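Tamuno 家用床品洗护记录

说明文件(README 兼数据卡)

先说这是什么吧。Tamuno 是一张表,记的是床单、床笠、被套、枕套在普通人家里怎么洗、怎么晾、洗完缩了多少。一共207条,来自24户人家,前后记了3个月,八月收的尾。起因特别小:我买了一条标着“不缩水”的床笠,洗了两回就套不上床垫的第四个角了,气得我满屋子找卷尺。后来在群里抱怨,发现大家都有一肚子话,那就记下来呗。

表格原先叫“床单账”,后来 Adesuwa Iyamu 嫌太像记账软件,才改成现在这个名字。你要是在旧邮件里看到“床单账v2”,就是它,内容已经并进来了,不用再找。

文件都有哪些

records.csv 是主表,一行就是一次洗涤。
items.csv 是床品清单,每件东西一个编号,材质、标称尺寸、买来时是不是二手,都在里面。
homes.csv 只有住户编号、水质软硬和有没有烘干机。名字、地址一概没有,别来问我要,我自己也没留。
notes.txt 是大家随手写的话,没整理过,错别字也没改。我个人最喜欢看这个文件,里面有人为了一只枕套写了满满一页。

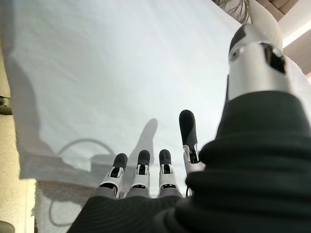
图一:白色床单,前面是一截深色带褶的东西。

怎么量的

每件床品第一次入表之前先量一次长宽,洗完、彻底晾干以后再量一次。“彻底”两个字吵了很久,最后定成取下来之后平放24小时再量。有烘干机的人家也一样要等,因为刚出筒的棉布摸着是干的,放一晚尺寸还会变一点(这点我以前完全不信)。

量的时候把布摊在硬的平面上,用手掌抚平,别拽。床笠最麻烦,四角有松紧带,怎么摆都鼓包,所以我们只量顶面,从缝线量到缝线,侧高另记一栏。要是你家床笠没有明显的缝线,就在 method 一栏写 fold,意思是照折痕估的,分析的时候最好单独拿出来看。

水温按洗衣机面板上的设定填,没有人去测真实水温。机器标四十度,里面到底有没有四十度,我真说不好。洗涤剂只分粉、液、皂三种,牌子没收。柔顺剂用没用是单独一栏,填“是”“否”或者“忘了”。填“忘了”的比我预想的多得多!

缩水率在 shrink_l 和 shrink_w 两列,分别是长和宽,都拿第一次入表的尺寸做分母。负数表示布变长了。别急着删负数,针织面料洗完再挂着晾,下垂拉长很常见。

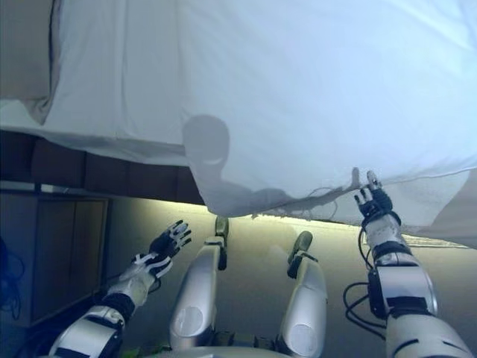 Rostyslav Stasiv 看完初稿就回了一句:分母一直用第一次的尺寸,那洗到后面几回,谁都看不出到底是哪一次缩的,你好歹给个逐次的差值吧。他说得对,所以后来加了 delta_prev 这一列,跟同一件床品上一次洗完的尺寸比。第一次洗的那行没有“上一次”,就跟入表时的尺寸比。老列我也留着,有人已经拿它画了图,改掉会挨骂。

晾晒这一块

晾晒我写得比洗涤还细,纯属私心。line 是绳子,rack 是晾衣架,tumble 是烘干机,over 是搭在门上、沙发背上、椅子上的总称。Damilola Uzor 坚持要把“搭门上”单列出来,理由是门顶会在床单中间压出一道硬印,熨都熨不平。我拗不过,于是有了 over_door。这个值出现得不多,但是每次出现,备注里都伴随着一句抱怨。

阳光记得很粗,只有晒到、没晒到、不确定。本来还想记湿度,试了一个星期就放弃了,各家的湿度计凑到一起,摆在同一张桌上读数都不一样。
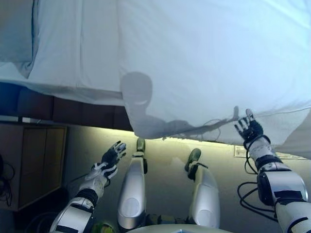
折叠和收纳也有一栏,叫 storage,值是卷、叠、挂、直接铺回去。最后这个选项是后补的,补上之后一大半人松了口气:很多人家就两套床单轮着用,晾干当天晚上就铺回床上了,柜子根本没进过。早先收的记录里,这种情况被硬填成了“叠”,我按备注改回来一批,备注里没写的就没动。所以 storage 这一列前半段请带着怀疑看。

已知的毛病

样本偏得厉害。愿意为床单掏卷尺的人,本来就比较讲究(或者说比较较真)。棉的多,亚麻少,真丝一条都没有。双人尺寸占了绝大部分,婴儿床的只有零星几条。

卷尺没有统一。我自己前半程用的是一把裁缝软尺,用久了会拉长,后来换成钢卷尺。换尺子那天我在 notes.txt 里写了“换尺”,可惜没写是哪天,只记得是个星期四。真的抱歉。

同一件床品由不同的人量过的情况也有。Nhung Quan 家是两个人轮流量,她自己都说,她量的总比另一位短一截。这些行在 measurer 里标成 a 和 b,可以用来看人和人之间的误差,也就这点用处,别推得太远。

还有编码问题:旧版 Excel 直接打开 notes.txt 会乱码,文件是 UTF-8,导入的时候手动选一下。

适合拿来干什么

练手做清洗和分组挺合适的,脏得恰到好处。想知道自家棉床单大概会缩成什么样,也可以翻翻。拿去给厂家的产品打分就算了,牌子没收,批次也没收,撑不起那种结论。有人问能不能用来写商品页的文案,我的回答是请不要。

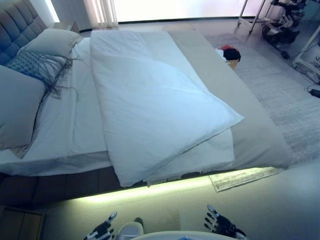 图四:铺着白床笠的床,白被子叠成长条,旁边的蓝色靠垫带灰色长流苏。

更新和提问

发现数字不对,请带上行号和你觉得对的值来找我,光说“好像有问题”我真的会对着屏幕发呆。新记录目前还在收,要求就是用钢卷尺,并且把晾晒方式填全。模板放在 template 文件夹里,照着空格填就行,不要自己加列,上次有人加了一列“心情”,合并的时候整张表都错了位。

许可是署名就能用,商用也行,写一句来自 Tamuno 就好。下一版打算把毛巾加进来,Tobiloba Edet 已经开始量了,浴巾和面巾分开记,编号从 T 开头。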